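Garard Chamber Orchestra
Apr 10, 2021

The Garard Chamber Orchestra is pleased to share its plans for the coming season. Details follow in this thread. (1/8)
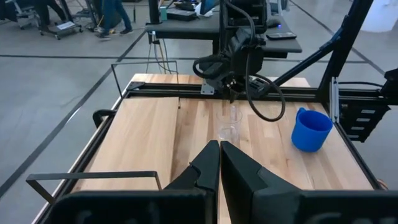
A clear glass and a blue mug on a wooden tabletop.

The season will open in October at Cinley Hall. The hall seats 351 people. For the opening concert, 100 seats will be offered for sale, with the rest held back until the county issues new guidance. (2/8)

The opening program includes two serenades for strings and a new work for clarinet and small orchestra. The new work was commissioned through the Lakatos Fund and lasts 18 minutes. It will be played twice in the same evening, once before the break and once after. (3/8)

Current subscribers may renew by mail or by phone. Seats from the canceled season have been carried forward in full. Subscribers who would prefer a refund should write to the box office before the end of the renewal period. (4/8)

Single tickets are $5 for students and for residents of the Levberg district. Proof of address is required at the door. Other prices will be posted when the seating plan is final. (5/8)

The orchestra's music library has finished its move to the lower floor of Cinley Hall. The library now lends 300 sets of parts to school and community groups. Requests should list the composer, the title and the number of string desks. (6/8)

Open rehearsals remain suspended. The pre-concert talk will be recorded and placed on our website on the morning of each performance. (7/8)

We thank our audience for its patience and its letters. Questions about access, parking or large-print programs may be sent to the box office. (8/8)

Comments

stringsection_mom: Will the school lending list include anything for beginner orchestra? Last time we only found full symphonies.

Garard Chamber Orchestra: Yes. Please ask for the graded list when you write.

rowf_seat9: Renewed this morning, very easy. Glad to hear the clarinet piece survived.

levberg_listener: Does a utility bill count as proof of address?

Recent posts

Box office hours for spring
Lakatos Fund: how commissions are chosen
Returning borrowed parts to the library
Step-free entry at Cinley Hall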